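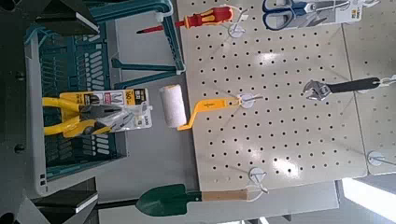
Arvid Kristiansen

Most of what goes wrong with a pick-and-hang cell has nothing to do with the robot. I wish it did, because the robot has a manual. The pegboard has a leaflet, and the leaflet is mostly pictures of a smiling man.

I look after one arm, one table, two pegboards and a basket. The arm moves hand tools between the boards and the basket all day, and I move around it with a rag. These are my shop notes, tidied up a little for whoever gets the job next.

Hooks first. A hook that turns by a hair is no trouble to you or me, but the gripper goes where it was told and meets the side of the handle. Push each one with a fingertip every morning. If it swivels, take it out, wipe the back of the base plate and the board behind it, and put it back straight. Do not use hot glue. Teodor Sjögren used hot glue in January and we are still picking it out of the holes.

Where two boards meet there is a seam, and the seam is a liar. The holes on one side look as if they carry on neatly to the other side, and they don't quite. Measure each board from its own corner and teach it as its own surface. I lost an afternoon to this with an adjustable wrench that hung near the join.

Hang things by how they swing. A paint roller with a bent handle sits happily over a hook until something brushes the cover, and then it rocks like a porch chair. Give it room on both sides and have the arm wait two seconds before it closes. A trowel wants the bottom row, where the blade can stick out past everybody else. A long screwdriver can overhang the board, as long as you've told the arm about the overhang. It will not work this out for itself.

Tags and strings are the enemy. A loop of thin string weighs nothing and can pull a screwdriver clean off its hook if a fingertip catches it. Snip them if you're allowed to. We are allowed to snip some of them, according to a list kept by Nadhirah Ngui, who has reasons.

Packaging is a separate trade. Scissors on a backing card and pliers on a backing card are, to a gripper, two pieces of cardboard with opinions. Pick on the metal or the handles if you can reach them. If you must pick on the card, slow the close to half speed and replace the card when the corners go soft. Ours go soft at 200 picks. The catalog from Cloretti says 2,000, and I would like to visit the place where that is true.

The basket should be the dullest thing in the cell. Fold the handle back the same way every time, clear of the approach. Slotted sides are good for shaking out dust and bad for thin tips, which go through and stay there. Mark the table at two corners with tape so the basket goes back where it was after cleaning. Zulmira Magalhães suggested screwing it down, and she was right, but then you can't empty it.

Fingers get five minutes at the end of the shift:
Wipe the inside faces with a damp cloth, no solvent.
Run a thumbnail down each edge and feel for nicks.
Close them on a strip of paper and tug. It should grip the same at the top and the bottom.
Check the screws with the short key. The short one.

Wipe the camera window too, with a clean cloth that is not the finger cloth. I keep mine in different drawers – they still meet.

Watch for glare. White boards throw light back at the camera, and a bright patch beyond the table will upset a pick that was fine at breakfast. Before you touch any settings, try a blind or a piece of gray card. I once retuned the whole job for a sunny morning and then had to retune it for lunch.

Torbjørn Engström wants it added that you should stop the arm before you reach in to straighten a hook. Yes. Stop the arm. Then take the key with you, and put it back on the nail by the door when you're done.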